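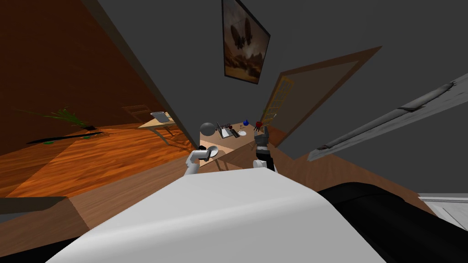

**Teleop in sim: my demos are terrible and I think it's me**

**gantrygoat**

OK so I've been recording pick-up-and-put-down demos in Kodora for most of February, two arms, one table, everything driven by hand with the Zuris controllers. I have 600 episodes now and the policy I trained on them is, um, bad. It reaches for the thing, hovers next to it forever and then sort of nudges it off the table!

I went back and watched a bunch of my own recordings and guess what, I do that too. I get close, I stop, I wiggle, I lean my head around to see past the robot's own body, and then I grab. So it learned the hovering from me (great). Do I throw all of it out and start over, or trim the pauses and keep going?

**slowservo**

Don't throw it out. Trim anything where both arms sit still for longer than a second and retrain before you record one more episode. I did this with 804 demos of a dish task and the dithering mostly went away in an afternoon.

What's your view setup? If you're steering from a head view and the torso blocks half the table, you're going to pause no matter how good you get.

**mothballed_pc**

Going to disagree with slowservo here. If you cut the pauses you also cut the little corrections that happen right after them, or you leave a jump in the arm position where the pause was. I tried trimming on a plate-handling set and my gripper started closing early, like a full hand-width early. Ended up rerecording the whole thing.

40 clean demos beat a giant pile of hesitant ones, in my opinion. Practice the motion first with recording off, then record when your hands are bored of it.

**slowservo**

> leave a jump in the arm position

Only if you trim while something's moving! I said *both arms still*. Check joint velocities, and leave the gripper commands alone.

And 40 is fine if the objects never move. Shuffle them around the table and 40 gets you nowhere.

**mothballed_pc**

Fair on the velocities, I was cutting by eye. Still not sold on the rest.

**brundville_bot_club**

We teach evening sessions in Brundville and see this with every new person. Two things that help:

- Pick one arm to be the boring one. Let it hold its dish or whatever and stay put while the other arm reaches. People freeze when they try to drive both.
- Turn the hand scaling down near the table. We use the Rainer plugin for that – a bit fiddly to install, but it's worth the swearing.

Also 3 tries per layout, then shuffle. After that you're only recording your own habits.

**gantrygoat**

Ooh, the boring arm thing is so me. I keep drifting the left one while I'm staring at the right gripper, and then I stop to fix it, and there's my pause.

Yes, head view, and yes, the body is in the way a lot. I'll try trimming first (still arms only, promise) and record 40 fresh ones with the scaling turned down, then train on each separately. Does Rainer work with the older Zuris firmware or do I have to update?

**brundville_bot_club**

Update first. The old one loses the left trigger.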